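Filed under: Workshop Builds > Arms & Grippers

Two arms at home, tiled floor, very happy

**grivis_tinkerer**
Both arms are finally on one base and running off one controller! I've wanted this since last March. Picking small stuff up off a flat green board is my whole hobby now. Budget for the base and brackets was 200 and I went over, of course. Next I want them to trade parts back and forth, and I'd love ideas on the work surface before I build a proper one.

**hollum_bench**
Great project. My vote is to build a real table first and bolt everything down. A board on a cardboard box will shift the first time a finger pushes on it, and then you'll spend a week chasing a calibration problem that's really a furniture problem.

**Caltine**
I disagree with Hollum. Cardboard gives a little, and early on that's a good thing. I crashed my arm into a steel bench at full speed and bent a bracket. Stay soft until your motion limits are set!

**hollum_bench**
Set the limits first, then. It's one evening of work.

**Adoración Aguirre**
Can we see it? I'm more curious about the cables. Mine caught on a wrist joint at move 392 of a long overnight run and yanked the plug right out.

**grivis_tinkerer**
Sure! The cables are still loose loops, so go easy on me. I also stuck some suction cups on a green panel up high, because I want the arms to reach overhead too (so much harder than reaching down, and so much more fun).

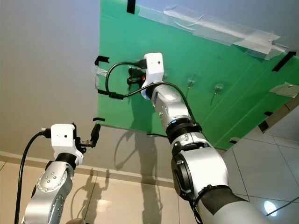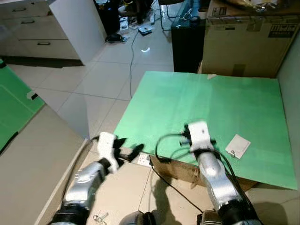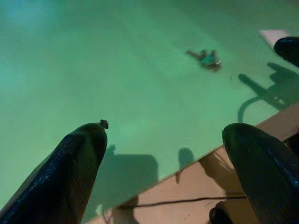

**Adoración Aguirre**
Love the overhead one. I'd clip those cable loops to the forearm in a couple of spots and leave slack at the wrist. A strap works fine, you've got one on the right arm already.

**Caltine**
Look at the shadows on the green in the last picture. If you ever use vision to find parts, try a second lamp from the side.

**hollum_bench**
OK, the reach is nicer than I expected. Still want to see a table though.

**grivis_tinkerer**
Lamp and clips are going on the list. Table after that, Hollum, I promise. What thickness of plywood did you use for yours?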